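Kivi, month two

12 Mar 2022

So I promised a proper update on the Kivi project and then February ate me whole. Sorry! The short version is that I now spend my evenings tidying up with a pair of plastic jaws instead of my hands, and I have opinions about duvets.

For anyone who's wandered in from the sourdough posts: Kivi is a small project run out of a rented office in Fincombe. They want a learning system that can do the dull household jobs, and to get there they need heaps and heaps of examples of those jobs being done in proper homes. That's where people like me come in. I get a hand-held gripper with a camera on it, a list of tasks and a login for the upload page (which hates me). You squeeze the handle, the jaws close, and everything you do gets recorded.

My target for the whole run is 4000 clips. As of last night I'm on 2763, and I'm a bit smug about it, because at the end of January I was so far behind that I'd stopped opening the spreadsheet.

The tasks come in batches of 16. Some are lovely. Putting socks in a drawer, lovely. Moving a mug from one side of a table to the other, fine, you can do it while thinking about tea. Then there are the bedding ones. I did a whole batch called "straighten cover" and by the end my wrist was making a noise. A thin sheet is easy enough, you pinch an edge and walk. Anything quilted just sort of slides out of the jaws, slowly, as if it's got somewhere better to be.

The thing I had to unlearn was being neat. In the first week I set everything up beautifully before each clip, same corner folded over, same shirt in the same spot, and I was rather proud of how quick I'd got. Then a very polite email came back saying my clips all looked alike and could I please mess things up a bit more between goes. They were right, of course. If the shirt always starts in the same place, all the system learns is where my shirt lives. So now I chuck things about before each one, and I swap rooms when I'm bored, and I do a few with the curtains drawn and a few with them open.

Fumbles stay in too, up to a point. If I drop something and pick it up again, that's a good clip, they like those. If I drop it and then swear and use my other hand, that's a delete. I've got better at keeping the other hand in my pocket.

I went over to see how the Senenholm lot do it (there's a second group there, started before us, much more organised) and came home with two good tips. One is to move slower than feels natural at the moment you grab, and then at normal speed for the rest. The other is to say the task out loud before you start, which feels daft but stops you from wandering off halfway through a laundry clip to deal with a cushion. I've done that more than once.

Laundry is most of my list for the rest of this month: clothes into the basket, clothes out of the basket, basket nudged closer to the bed. Soft things and a hard rim, over and over.

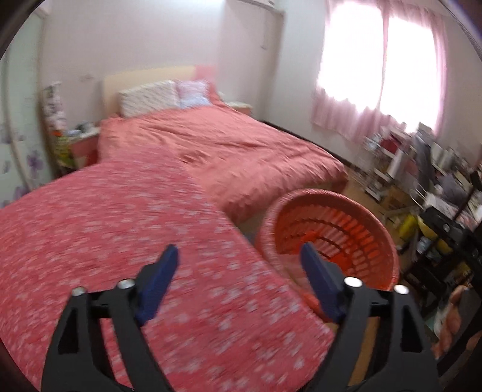 Couldn't they just do all this on a computer with a pretend bedroom? They do some of it that way, but pretend cloth doesn't crumple much like the real stuff, so they still need people doing it by hand in ordinary rooms.

A couple of you asked about the kit. The jaws are light enough, it's holding your arm out that gets you. I tried a wrist support made by Burno and it helped for the drawer tasks and got in the way for everything low down, so it's gone in the cupboard. What works better is stopping after each batch, even when I'm on a roll. Charge the thing, upload, have a biscuit, check that the clips have gone through. I lost 2 full batches in February because I assumed the upload had finished and wiped the card. I'm still cross about it.

Next up is kitchen stuff, I think, if the list comes through in time. Lids, mainly. If anyone's got a stack of old tubs with lids that nearly fit, I'd love to borrow them, the more annoying the better. Leave a comment and I'll come and collect!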